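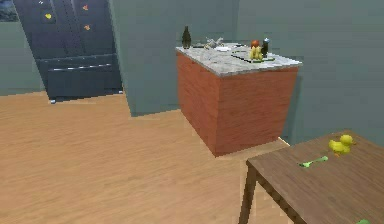 Why do we collect the demonstrations by remote control and not by hand guiding? Because our platform exists in simulation only, so there is no physical arm which the teacher could hold and move.

3.2 Collection of demonstrations

All demonstrations were recorded in the Imden kitchen, a simulated room with an island, a refrigerator and a dining table. The teacher sits at a desk and drives the base and the arm with the Worier controller, a pair of hand-held sticks. In total 8 teachers recorded 879 demonstrations. After we removed those in which the teacher stopped before the end of the task, 432 remained for training.

Each demonstration has two phases. In the first phase the teacher brings the robot to the table or to the island, and in the second phase the base is kept still and only the arm is moved. We store the two phases separately — the learned policy for driving is not the same as the policy for reaching. Figure 3 gives a view from the robot at the table, with the segmented arm low on the right.

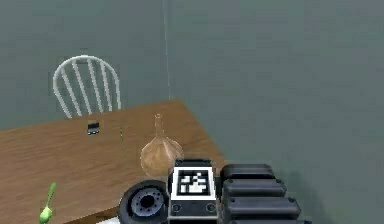
Figure 3. View over the table in the Imden kitchen, with a wheel, the marker block and the arm of the robot in the foreground.

The teachers were asked to work at their own speed, and no practice time was given except one short drive around the room. Several of them reported that depth is difficult to judge near thin objects. For this reason we added a second view from the side, following a suggestion by Lumanlan. The effect of this second view is discussed in Section 5.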